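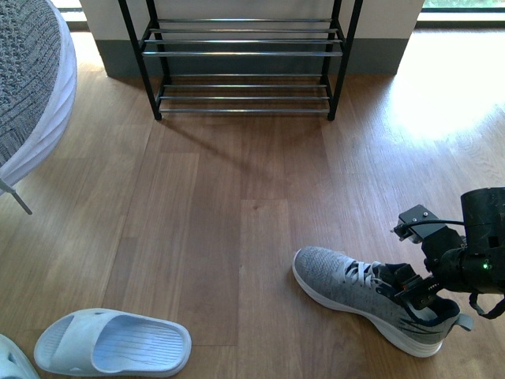
Notes for the talk: running a tribute band on a small budget

Slide 1. Say hello, thank Ľubica Jurčo for setting up the room. I play bass in Riletti, an eight-piece that does Italian pop from the sixties. Before that I was in Celtmont for a few years, mostly weddings and pub nights.

Slide 2. How we book. Most of our dates come from people who saw us somewhere else. We keep one sheet with every venue, who to call, what they paid and what the load-in was like. Ask who here keeps a list. Wait for hands.

Slide 3. Money. Our last theater show sold 263 tickets. After the hall, sound and printing we had $1,575 to split. Then the van — $1,181 for the brakes, same month. Pause here, people usually have a van story.

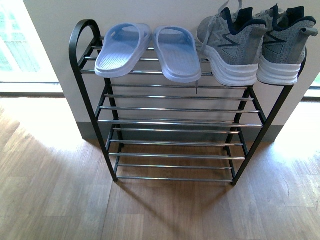
Shoe rack with two pairs on the top tier

Slide 4. Set list. Open with something the crowd knows by the second bar. Put the slow numbers in the first half. We dropped two songs I love after a December show in the Říha hall where the floor emptied both times. Play the clip, 40 seconds, then stop it by hand.

Slide 5. Rehearsal. Two hours, start at 7 p.m., parts learned at home. If a horn player can't make it, we still run the set. New songs get three rehearsals, then we play them or drop them. 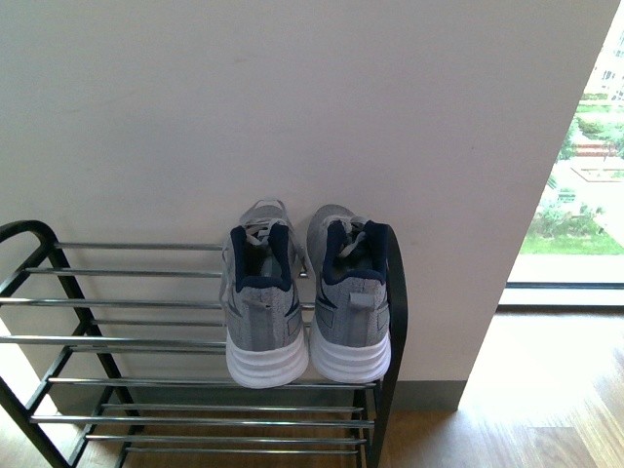
Gray sneakers, navy collars, laces loose

Slide 6. Sharing a bill. We did a run with Peleo last year. Agree on the drum kit and the changeover before the day, in writing. Mention the lost snare stand only if there's time.

Slide 7. Rights. The venue normally has the license for live covers, but ask. Recording and posting video is separate — point to the handout.

Questions. If it's quiet, ask the room what they charge for a private party. Handouts are on the table by the door.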